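Wanted: people who don't believe their jewelry is worth what they were told

66 shares
10 comments

I write a small consumer newsletter called Plaka, and I am looking for 10 people who own inherited or secondhand jewelry and have had at least one piece valued in the last few years. If you have the paperwork, good. If you were given a number across a counter by someone who then offered to buy the thing, even better.

My starting position, so you know what you're signing up for: I think most written valuations of ordinary jewelry are close to useless for the person paying for them. The "insurance replacement value" is a figure you will never see in your hand. I took one brooch to three shops last year and got three numbers, the highest of them on the nicest paper. I could be wrong about all this. I'd like to find out with more than one brooch.

What you would do

You would bring three to five pieces to two sessions in September, both in the evening, starting at 6:30. At the first, Chia-hao Tang will look at each piece and write down what it is made of, as far as that can be told without taking it apart. He worked behind a bench for years and does not buy or sell anymore, and I wouldn't have asked him otherwise. At the second you get his notes next to your old valuation and we talk through the gap, if there is one. I will ask what you paid, what you were promised and whether you ever tried to sell. You can decline any question.

We also want costume pieces. People apologize for them and leave them at home, and then I end up with a room full of engagement rings, which tells me very little. Before you write, lay everything out on a bed or a table where you can see it all. 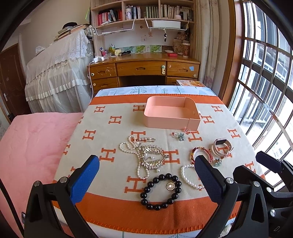
Sorting is where most people go wrong, because they sort by what they were told growing up. Grandma's "good" things go in one pile and the rest goes back in the drawer. Please don't do that for me. A small silver ring with a red stone, like the one below the pink tray, could be a ruby, a garnet or glass, and I can't tell you which from a picture. Neither can the websites that say they can. The pale flower brooch beside it deserves the same treatment: bring it, and let's see.

What you get

A flat payment of $399 after the second session, and a copy of the notes on your pieces. No gift cards. You do not get a certificate, and the notes are not an appraisal, so don't send them to your insurer.

Who should not apply

Dealers, anyone who works for one, and anyone hoping to sell to the other participants. I would also skip this if a low number would spoil a piece for you. Some things are better left alone.

To apply, write to Cengiz Dönmez at the Plaka newsletter with a list of your pieces and one paragraph on the valuation you trust least. He reads everything - I only see the list after he has taken the names off. Don't mail us any jewelry.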